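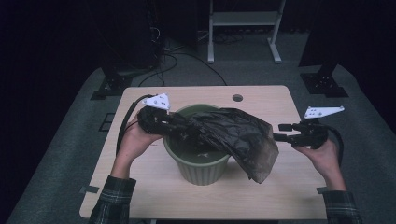
Stistdale to change trash pickup rules in August

2019-07-28

Households in Stistdale will have to bag all of their kitchen and bathroom trash before it goes out to the curb, under rules that take effect in August.

The town council approved the change by a vote of 5 to 2. It covers 1260 homes on the east and west routes. Apartment buildings with a shared dumpster are not affected.

Crews have been finding too much loose trash in curbside carts, according to a notice mailed to residents. It blows out when the carts are tipped and ends up in yards and storm drains. The town spent $2000 last spring clearing the drains on Arora Street alone.

Any color of bag will be accepted, including the thin black kind sold for small wastebaskets, as long as it is tied shut. Paper grocery sacks will not be picked up. Yard waste still goes out separately, in open containers.
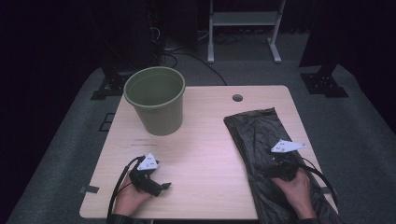
Meenakshi Tiwari told the council the rule would be hard on people who have cut back on plastic. She asked whether compostable bags would count. The town clerk's office later confirmed that they will.

Jitendra Sachdeva spoke in favor, saying he picks up other people's trash from his lawn on Bhatt Avenue after every pickup.

Carts with loose trash will get a warning tag for the first month. After that they will be left at the curb until the trash is bagged. There is no fine.

The hauler, Vendberg, will hand out 125 free rolls of bags at the transfer station, one per household. Proof of address is required. Pickup days stay the same.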